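Why did the streaming version of Marncombe lose its ending?
Posted in Film & TV Help > Streaming > Missing or changed scenes
9th November

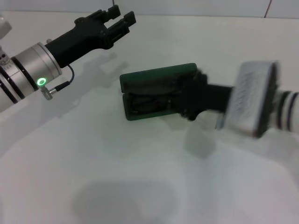

Zsolt Borbély wrote:

I saw Marncombe in a theater in May and liked it enough to talk my entire family into watching it with me when it landed on Trirnum. I promised them a great ending. I may have used the word "unforgettable."

Well, I must have remembered it wrong, because the movie stops when Lundgren drives off the ferry. Fade to black, credits, my brother-in-law looking at me like I'd sold him a used boat. In the theater there was a whole extra scene after that: she goes back to the hotel, the clerk hands her the wrong suitcase, and she opens it on the bed and laughs. It explained everything. Without it the movie is a woman being rude to people on a ferry for two hours.

Things I have tried:
Watching it again on the living room TV. Same.
Watching it on my phone. Same, but smaller.
Switching the audio to the original language, because a forum told me to. Same, but now my mother-in-law had left.
Letting the credits run in case it was tucked in after them. There is no tucked-in scene. There is a very long list of drivers.

Is there a setting for this? Was it cut? I'm on the regular plan with no ads, if that matters. I'm also prepared to hear that I dreamed it, but I'd like to hear it from a stranger.

3 replies, sorted by oldest

moviemoth718 wrote:

its a better ending without the suitcase anyway. the suitcase thing was tacked on and everyone in my showing groaned. watch Trastemton if you want a director who knows when to stop

Archana Bisht wrote:

You didn't dream it. I saw the suitcase too, and I also saw it in May.

Two versions of this movie are going around. The one that played in most theaters has the hotel scene. The one that played at festivals before that ends on the ferry ramp, and that's the cut the director talks about fondly in every interview while the studio presumably stares at the floor. Trirnum put the festival version up as the main listing. They did label it, in the sense that if you open the details page and scroll past the cast, the trailers and the row of things you'd rather not watch, there's a line in small gray type that says "Director's Version."

The theatrical cut is on there too. Getting to it is a bit of a treasure hunt:

Open the Marncombe page, but don't press play. If you press play it picks up where you left off, which in your case is the list of drivers.
Go to the tab called Extras. I know. A complete movie is not an extra. Go there anyway.
Scroll right until you're past the deleted scenes and the costume featurette. It's the last tile, and it has the same artwork as the main one, so check the running time. The one you want is 4 minutes longer.
If the tile isn't there, look at which profile you're using. Extras don't show up on a kids profile, and half the people asking about this turn out to be on their niece's.

Searching for it doesn't work. I typed the full title with "theatrical" after it and was offered a baking competition.

One more thing: the Extras tab was missing from my TV app until I updated it. It had been there on the website the whole time. So if you can't find it on the TV, try a laptop before you start on the cables.

As for your brother-in-law, the scene plays fine alone. Skip ahead to the ferry and you'll only need to hold him in the room for the last stretch.

remote_under_couch wrote:

Have you tried clearing the cache and signing out of all devices? Fixed it for me when my subtitles were in Portuguese. May take up to 30 minutes to kick in.

Zsolt Borbély wrote:

Thank you, Archana. It was the last tile, exactly where you said, after a featurette on coats. The suitcase is real. I showed it to the family last night and my brother-in-law said, "That's it?"

To moviemoth718: he'd like to shake your hand.

To remote_under_couch: I did this before I saw Archana's post, and now I'm signed out of everything, including the tablet nobody remembers the password for. The ending was unaffected.

Archana Bisht wrote:

Glad you found it. If he's still grumbling, the deleted scenes have another version of the hotel bit where she doesn't open the suitcase at all. I'd keep that one from him.

Marked as solved by Zsolt Borbély

Related threads
Trastemton season 2 episodes playing in the wrong order
How do I stop Trirnum from skipping the opening credits?
Subtitles drift out of sync after the first half hour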